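Endham Forums > Celebrity Chat > Weddings and Engagements

Thread: The Cevetti wedding, are we buying it?

plodden_pam
2018-04-19
So the story is that the lead singer of Cevetti got married at the courthouse in Endham with 3 guests and a sandwich lunch after. I love this band to death but I don't believe it for a second. These people put their grocery runs online! And they kept a whole wedding quiet?

mossyboots
I believe it. My cousin got married at that courthouse and you're in and out before the parking meter runs down. If you go on a weekday morning there's hardly a soul in the hallway.

plodden_pam
But where's the ring?? I went back through every post from April and I see no ring.

kettle_on_9
Lots of people don't wear one. My husband took his off to fix a sink and it's been in a drawer ever since lol. We're fine.

tuesdaytwin
Can I be the grump? The fan club post about it has 1,692 comments and most of them are mad they weren't "told." Told what? You bought a record, you're not family.

plodden_pam
Ouch. I'm not mad, I'm nosy. There's a difference!

tuesdaytwin
Fair, wasn't aimed at you. Some of those comments are pretty ugly though.

mossyboots
Didn't the one from Obi do the opposite? 1,000 guests, two receptions, magazine cover, and then everybody complained it was too much. You can't win.

kettle_on_9
No, it was supposed to be 1,000 and the hall made them cut it down. I remember because my sister was so upset about the flowers being moved outside. Anyway give me the sandwich lunch any day. We did ours in my aunt's yard in Plodden and I still got to eat, which my friends with the big weddings did not.

plodden_pam
See, I wanted the big one and had the big one and I'd do it again tomorrow. Dancing till two! I just think if you sing love songs for a living you owe us one blurry cake picture.

tuesdaytwin
They owe you nothing, Pam :)

plodden_pam
One slice. Blurry. I'll wait.

kettle_on_9
Going to be a while then. I'm off to get on with my evening, night all

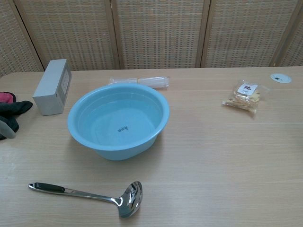
blue basin, my table tonight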